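Simulated benches by subscription: an interview with Theano Stamatopoulos of Brenura

21 November 2020

Brenura sells access to simulated two-arm workstations. A customer picks a bench, picks the objects, sends in a control program and gets back logs and rendered views. The service is called Drastell. Theano Stamatopoulos runs the technical side, and we spoke to her by video link about what is on offer, what it costs and where it falls short.

The standard bench is a white table with two arms on pedestals behind it. Each arm has a camera view close to the gripper as well as the fixed views of the table. Stamatopoulos regards the gripper view as the part customers should look at first.

"People judge a simulator by the wide shot," she says. "The policy does not get the wide shot alone. If the lens model at the wrist is wrong, you will train on geometry that your real camera never produces. We bend the picture the way a wide lens bends it, and we leave it bent."
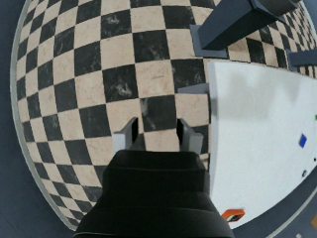

Gripper view in Drastell, with the fingers open beside the table. Straight rows of floor tiles curve under the lens model.

Customers can turn the distortion off. She would prefer they did not, although she concedes that the undistorted output is easier to label by hand. The checkered floor can also be swapped for a plain one. It is the default on account of its edges, which make a badly set lens parameter visible at once.

The tasks supplied with the basic plan are short ones: move a small block to a marked area, put one part on top of another, bring an item from one side of the table to the other. Unrelated objects are left lying on the table during all of them. I asked whether that was decoration.

"No. A bare table is the easiest case there is, and a program that only works on a bare table has told you very little. We put in a bottle, a multimeter, a key, that sort of thing. They differ in height and in outline. The arm has to reach past them or over them, and the vision side has to leave them alone."

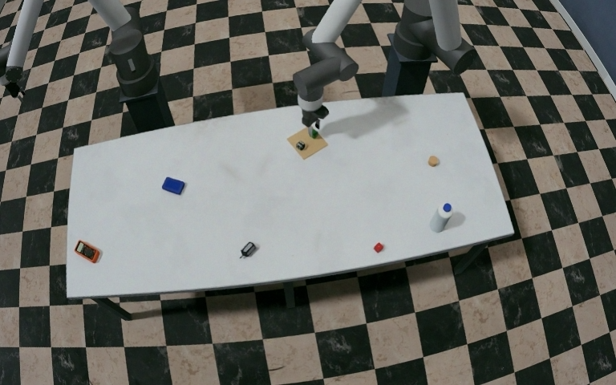
Contact is where she is most careful with her claims. Small parts held between two fingers are difficult for any physics engine, and Drastell handles them by shortening the time step whenever a finger is near a surface. This slows a run down. Jeanine Martens, who tested the service for the Brurna workshop in June, told me that block tasks ran at an acceptable speed but that anything involving stacked parts took noticeably longer, and that the progress indicator gave no warning of it.

Stamatopoulos does not dispute this. "The indicator counts episodes. It should count simulated steps. That is on the list – it has been on the list for a while."

Pricing is by episode. The basic plan covers up to 1,000 episodes a month with a choice of 25 objects. The larger plan, sold under the name Żak, raises the object library to 1,688 items and allows customers to load their own meshes. Both plans include six camera positions. Extra positions can be defined in a text file, and the format is documented properly, with worked values for each field.

Object placement is set by a seed. Two runs with the same seed start from the same layout, so a failed attempt can be repeated and inspected from another camera. Geert Dijkstra, who wrote the layout tool, says the placement rules are deliberately simple: nothing overlaps, nothing hangs over the edge, and the items are spread out unless the customer asks for clutter. 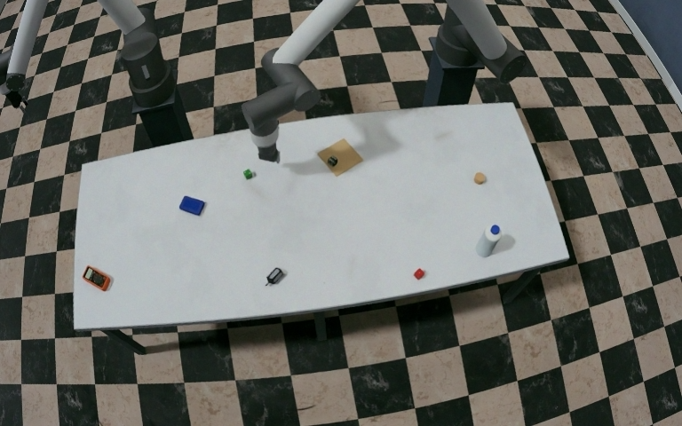

The standard bench with its two arms. The objects are spread widely across the table, and the multimeter lies near the lower left corner.

I asked Stamatopoulos what she would tell a prospective customer not to use the service for. She answered without much delay.

"Cloth. Cable. Anything wet. Also grip force, if you want an absolute number. Our forces are consistent with each other, so you can compare two runs, but I would not size a real gripper from them."

The lighting is the other weak point. Shadows are soft and even, and there is only one preset. Reflections on shiny parts are approximate. A second preset with a low side lamp is being tested, and existing customers will receive it at no extra charge.

Support is by email, handled by Nathalie Van Dijk and Jasper Aerts. Trial accounts have the full basic object set but cannot export raw depth data.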